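From: Wiesława Michalski
To: dratoren-owners
Subject: Re: Hard starting after it sits

Sorry for the slow answer. I was at Stalaveck all day and only got to the list after supper.

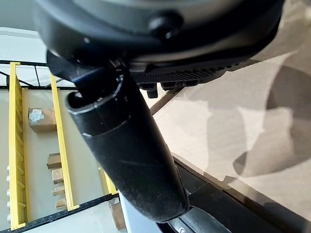
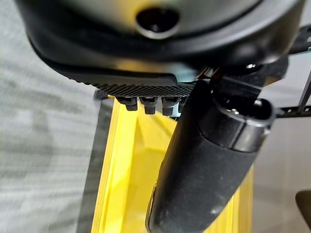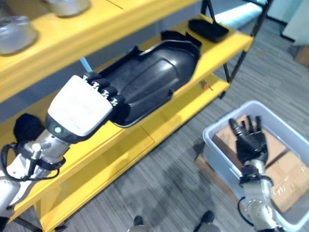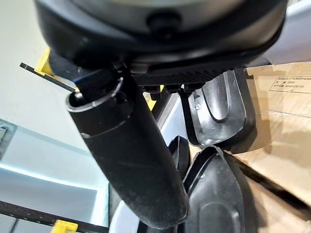

Stalaveck, 28 July 2021. Yellow shelving in the third one.

On the hard starting. You wrote:

> My Dratoren starts fine if I ride it every day. If it sits for
> 5 days or more I have to kick it until my leg gives out, and then
> it catches, smokes a lot and runs normally. New plug, new
> plug cap, air filter is clean. The fellow at Drummont
> wants to rebuild the carburetor and do the crank seals at the same
> time. Does that sound right? I don't mind paying for it but I would
> like to know it's the problem first.
>
> Also, is anyone riding up to the Ziółkowski farm in August, and
> is there room to camp?

I would not do the crank seals yet. A bad seal on the ignition side usually shows up as a high idle that won't settle, and you say it runs normally once it's going. What you describe sounds more like fuel getting past the float needle while the bike is parked. It drips into the engine, the crankcase loads up, and you spend all that kicking clearing it out. The smoke fits with that too.

You can test this without taking anything apart. Next time you park it, shut the tap a little before you get home so the bowl is nearly dry when you stop. Leave it the same five days. Then open the tap, wait a minute for the bowl to fill, and start it as you normally would. If it goes in 3 kicks or so, the carburetor is your trouble and the seals can wait.

If it makes no difference, check the tap itself. Pull the hose off with the tap closed and put the end in a jar overnight. Mine leaked that way for years. It was a slow drip, and in the morning there was enough in the jar to smell from the door. The rubber washer behind the lever goes hard. I cut a new one from sheet and it has held so far, but a proper washer is better if you can find the right thickness.

The needle and seat should be changed as a pair. People put a new needle on an old seat and then wonder why it still floods. Check the float height while you're in there, and shake the float by your ear. If there is fuel inside it you will hear it.

One more thing on the seals. When I did mine the bike had sat since 2000 and they were stiff as wood, so if yours has a long gap in its history you may end up doing them anyway. I would still do the cheap job first.

About August: yes, I'm going up, and so far there are 10 of us on the list. Camping is in the lower field, same as last time. The gate is narrow for trailers - unload on the road side and push the bikes in. Bring your own water. Send me your name off list if you want a spot and say whether you need a ride for your gear.

Wiesława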